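Last updated: Nov 1, 2021
Filed under: Grants & Reporting / Community Energy

Cosville small hydro restart - progress report to the Farncombe Fund, October

Hi all,

I know the last one of these ran long, so I'll try to keep to what you asked for, which was where the money is going, where the permit stands and whether we're still going to be generating before the spring melt. Short version: mostly on the equipment side, closer than it was, and yes, I think so (with a caveat I'll get to).

The big item for October was the intake. We drained the forebay at the start of the month and got our first proper look at the trash rack since the old plant shut down. It was worse than the dive survey suggested. The lower third had rusted through in places and a good-sized cottonwood was wedged behind it, roots and all. Bernimeo had a crane over for two days and cleared the lot, and the new rack went in the following week. I was there for the lift and I'll admit I cheered! The concrete on either side was in better shape than I'd feared, so the patching allowance is barely touched and I'd like to move what's left of it over to the penstock. I'll send the form separately.

Speaking of the penstock. We've now walked and tapped the full length, all 2,745 feet of it, and the ultrasonic readings came back fine except for one stretch near the road crossing. Levchenko's inspector wants 76 feet of pipe replaced there and I'm not going to argue with him. They've quoted for the steel and the welding together, and the price holds until the end of the year. It has to be done before we water up, so it's the thing most likely to push our dates around. If the ground freezes hard before they can dig, we lose weeks. That's the caveat. 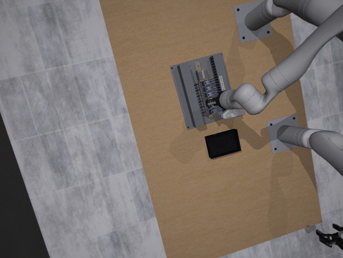 On the turbine, there's good news. The runner went out for balancing in September and it's back in the powerhouse, crated, waiting on bearings. The wicket gates all move freely now. Two of the linkage pins had to be made from scratch and the shop did a lovely job on them. We're still using the original governor housing, mostly for looks, with the guts replaced. I got a few letters from people in town asking us to keep it and I'm glad we could.

The utility side has been slower. Our interconnection application went into the queue in the summer and the study results finally came through last month. They've agreed to the size we asked for with no upgrade to the substation, and that was the answer I'd been losing sleep over. What they do want is a different protective relay setup from the one in our drawings, plus a witnessed test before we close the breaker for the first time. The relay change is modest. The witnessed test is a scheduling headache - they want 30 days' notice and they won't book it until the settings are approved. I've asked Zakhar Vasylenko to run that whole piece from here on, including the settings file and the phone calls, so please copy him on anything electrical. He has more patience on hold than I do.

Now the permit. The state accepted our fish passage plan with one change, a longer closed window in the fall, when we'd have to hold back on diversion. It costs us some output in a season when the creek is usually low anyway. I reran the numbers with the longer window and the yearly estimate comes to 1,313 megawatt-hours. That's down a little from the proposal, but it still covers the water plant and the school with some left over to sell. The minimum flow past the dam stays where it was in the draft. We have to put in a gauge downstream and post the readings publicly, and I've been wanting to do that regardless. Folks who fish that reach have been very decent with us and I'd like them to be able to check up on us without having to call.

Somebody at the October open house asked whether the drought makes all this a bad bet. Fair question! I went back through the creek records and put our worst recent year into the model, and in that year we'd make the loan payment with very little to spare. Two of those years back to back and we'd be into the reserve. I said as much to the room. I'd rather you heard it from me too, and it's why I keep asking you not to let me spend the reserve on other things, however nicely I ask.

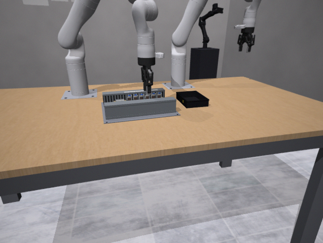
Budget next. We're under on civil work, slightly over on engineering and right on for equipment. The engineering overage is all from the interconnection study, where we paid for a second round of modeling. I don't expect another one. The crane came in cheaper than planned because Bernimeo already had it over this way for a bridge job. Nothing has been drawn from contingency yet, but I expect to use part of it on the pipe replacement once the patching money is counted in. The spreadsheet has the line items and I've marked anything that moved since last time in yellow.

Things I need from you:

- A yes or no on shifting the leftover patching allowance to the penstock
- A signature on the Levchenko quote before the price runs out
- Someone to look over the wording of the power sale agreement with Cosville. Their attorney sent back comments and a couple of them are over my head.

For the coming month, the plan is pipe first, then bearings, then the gauge if the weather lets us get down the bank. Relay settings go to the utility as soon as the revised drawings are stamped. I'll be on site most mornings, and the cell signal in the powerhouse is still terrible, so text and I'll call you from the road.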